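Wurkotbridge Tabletop Surfaces: Data Card

Version 2

Summary

This collection records the tops of wooden tables in everyday indoor use. It was prepared by the Tustis surfaces project for the study of wood grain, finish and the behaviour of light on furniture. The release contains 2541 images, stored in 2 folders according to the place of recording: the reading room at Wurkotbridge and the workshop at Wunska.

Contents

Each record consists of one image and one line in the accompanying index. The index gives the table number, the folder, the general tone of the wood (pale, medium or dark) and the direction of the grain. Knots and swirls are noted in a separate column, which may be left blank.

Pale tables form the larger part of the Wurkotbridge folder. Their grain is fine and can be difficult to follow where the finish is slightly glossy – users measuring line spacing should take their readings from evenly lit areas and leave out any patch marked as glare.

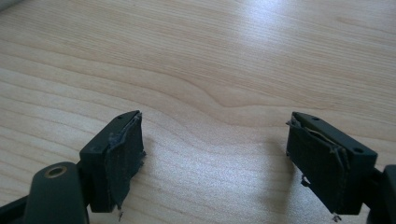 Labelling

Grain direction is entered as "along", "across" or "mixed", taken from the image as it stands and without reference to the shape of the table. A single swirl in otherwise straight grain does not change the entry to "mixed"; it is recorded in the swirl column only. Tone is judged by eye against a printed card with 4 reference shades, the two lightest of which are both entered as pale.

Shadows are not labelled. Glare is marked as present or absent, with no measure of its extent.

Known limitations

The species of wood was not established for any table and should not be inferred from the tone. Table numbers 2 and 4 in the Wunska folder were exchanged in the first version of the index. This has been corrected, and results based on the earlier index should be checked.

Terms of use

The collection may be used for teaching and research. Published work should cite it as: Rutkowska, Wurkotbridge Tabletop Surfaces, version 2, Tustis. Corrections to the index are gathered each December and included in the next release.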